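"The bin doesn't get tired, so you have to decide when you are done"

Rozália Bednárik has worked at Usenis for seven years, the first five of them on the returns floor, where mixed goods come back from shops and customers and have to be sorted before anything else can happen to them. Today she is a cell lead, which means she looks after robot picking cells and the people who work next to them. We talked in the break room at the end of an early shift.

She started on a bench with a scanner. "You got a tote, you took out what was in it, you looked at it, you put it in the right place. Then you got another tote. I liked it more than people think. You could talk while you did it."

The first cell came in September, on a trial. The staff were told a week before. Bednárik thinks that was too late, and she has said so to management. "Everybody had already heard about it from the electricians. If the electricians know, tell us too."

There were ten people on the sorting benches then. There are seven now. Two moved to the repair section and one left the company for a job closer to home. Usenis made no layoffs on the floor, but it did not replace the people who went, and Bednárik does not try to dress that up. "Three jobs are gone from that room. The people are fine. The jobs are gone."

What the arm does is simple to say. It reaches into a bin of mixed things, takes hold of one and moves it. In practice the mix is the whole difficulty. A box of identical cartons would be no trouble, she says, and would not need much of a machine. Returns are soft things on top of hard things, see-through things, things with straps and loops.

"People ask me what is hard for it, and they expect me to say heavy. Heavy is okay. Clear plastic is hard. Cloth is hard, because cloth has no shape until you pick it up, and then it has a different one."
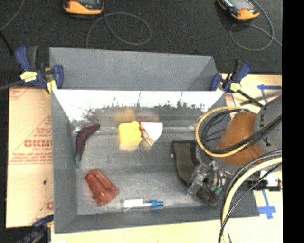
So before any new kind of item goes to the live cells, it is tried at the test bench, where the team puts together bins of toys, drinkware, fabric and whatever else is at hand. Máté Bíró, the technician who sets up the bench, picks the contents himself. His rule is that no two bins in a row should be alike.

"If I make it tidy, I learn nothing," Bíró told me. "I tip things in and leave them how they land. Rozália comes by and makes it worse. She knows how a customer packs a return."

That knowledge has turned out to be worth something to the company. When the software supplier sent its own list of test items, the bench crew went through it and crossed out a good part. In their place they put things that had given them trouble by hand for years. Bednárik is pleased about this, though she points out that nobody's pay changed when they did it. Hers did later, when she became cell lead. The others are still waiting for an answer.

The work itself has changed in ways she did not expect. Sorting used to be steady. Now there are long stretches when the cells run by themselves, and then three things go wrong within a few minutes. An item is held badly, a bin is too full, a cable guard has come loose.

"Your hands rest more and your head rests less. I go home with a different kind of tired. My shoulder is better, I will say that. My shoulder was bad for two winters."

Geum-ok Min, who has stayed on the benches, misses the company more than the work. The seven sorters used to face each other across one long table. The cells stand apart, with space around them for safety, and the people are spread out to match. "I can see Kerstin, but I have to shout to her," Min said. "By the afternoon I don't bother."

Management has agreed to move two of the benches back together. It has not given a date.

I asked Bednárik about targets. On its best shift so far one cell handled 1617 items, and the number was put up on the notice board. She took it down the next morning. Part of the reason was that it had been a shift of mostly boxed goods. "Put that up and somebody will want it every day. On a day with a lot of clothing you will never see it." The daily number now goes to the leads only, along with a note on what kind of goods came in.

She would not go back to the old way, she says, but she would do the start over. She would have the sorters in the room when the cells were laid out, and she would train everyone to stop and restart the arm in the first week. At Usenis only the technicians were trained at first, and for a month the sorters stood and waited for Bíró whenever something jammed. Now all seven can do it.

A second test bench is planned. Bednárik has asked for it to be closer to the windows, and for Min to have a regular day on it.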